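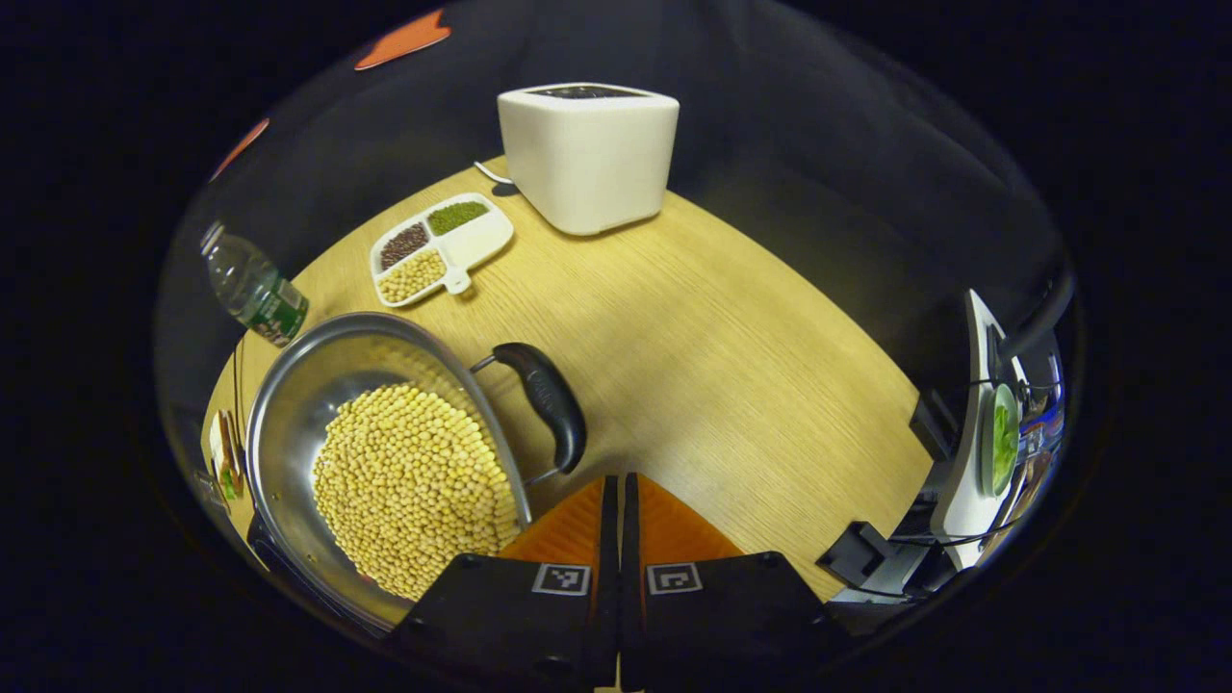 Dried soybeans in a steel pot on a wooden table.

Hevcombe names council chamber for Catherine McIver

26/06/2026

The Hevcombe town council has voted to name its main meeting chamber after Catherine McIver, the first woman to serve as mayor of the town. McIver died in February after a short illness.

McIver won the mayor's office in 2000 by 31 votes, after a recount that went on for nine days. She served two full terms and then returned to the council as a member for the Guthrie ward, where she had lived since childhood. Before entering politics she taught civics at Pranetton High School.

Her years in office are best remembered for the fight over the Plonine rail yard. The previous council had agreed to sell the land for warehouses. McIver vetoed the sale in her first month — a move that cost her the support of several members who had backed her campaign — and the yard was later divided between a public health clinic and 433 units of affordable housing. The last of those units opened after she had left the mayor's office.

Council member Innes Geddes introduced the naming resolution, following a petition with 2466 signatures from residents. It passed with one vote against. Fraser Mackay, who cast that vote, said he had great respect for McIver but thought the council should set written rules for naming public rooms before it approved any more of them.

"She read every page of every budget, and she expected the rest of us to do the same," said Mayor Catriona Pringle, who was an intern in McIver's office during her second term. "I still have memos she sent back to me with the arithmetic corrected."

A sign with McIver's name will be placed over the chamber's public entrance. The council also agreed to move her official portrait from the second-floor hallway to the wall behind the clerk's desk. Town clerk Rory MacKinnon said both jobs will be paid for from the existing building fund.

Residents who have letters, photographs or campaign materials from McIver's time in office may lend them for a display in the lobby. Items can be left at the clerk's office during regular business hours.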